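Progress report to the Gunent fund, May 2023
Soft-object handling, Arnevham group

Hello again! It's been a busy stretch since the January report, and mostly a good one, so I'll start with the part you'll want to pass upstairs. We now have 1,106 hand-held gripper recordings that have passed checking, and 419 of those are of soft things: rubber toys, sponges, anything that gives when you squeeze it. That was the group we were short of last time and it's the one the whole method leans on.

You'll remember we were collecting everything on the bench at Jetdale, and the trained policy did nicely there and fell to bits anywhere else. Osaze's idea was to stop tidying up and go and record in people's homes, with all their clutter left where it was. We've done that in 12 homes so far (tea was provided in nearly all of them, thank you hosts). Each session is mostly picking small things out of a bin or putting them back in, over and over, at different speeds.
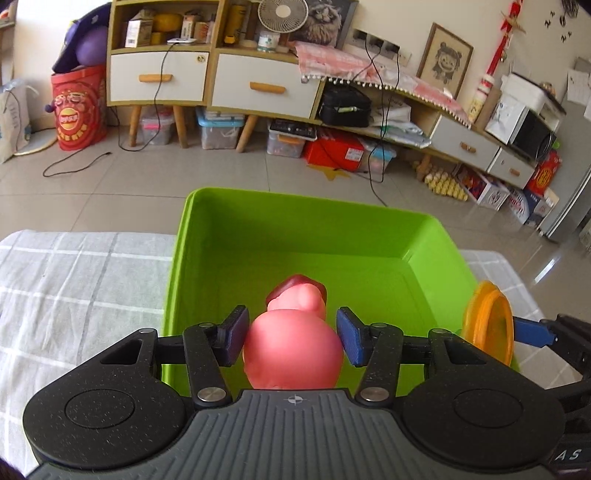 The other change is Jiahui's, and I'm rather pleased with it. We used to label each grasp as good or bad by whether the object stayed put, but with squashy things you can hold on perfectly well and still be squeezing far too hard. So she now has us mark the moment the fingers stop closing, and the model learns from that as well. On our held-out set of 364 clips the new version picks the stopping point much closer to where a person would. I'd like to see it on the arm before I crow any louder!

Less good: the upload from Onuoha is still painfully slow, and we lost two days of sessions to a clock that had drifted between the gripper and the laptop. Fixed now, and there's a check at the start of every session.

Next up are the arm trials, then more homes if the travel money stretches. Could you let me know whether the unspent equipment line can be moved across? I'd need to book by the end of the month.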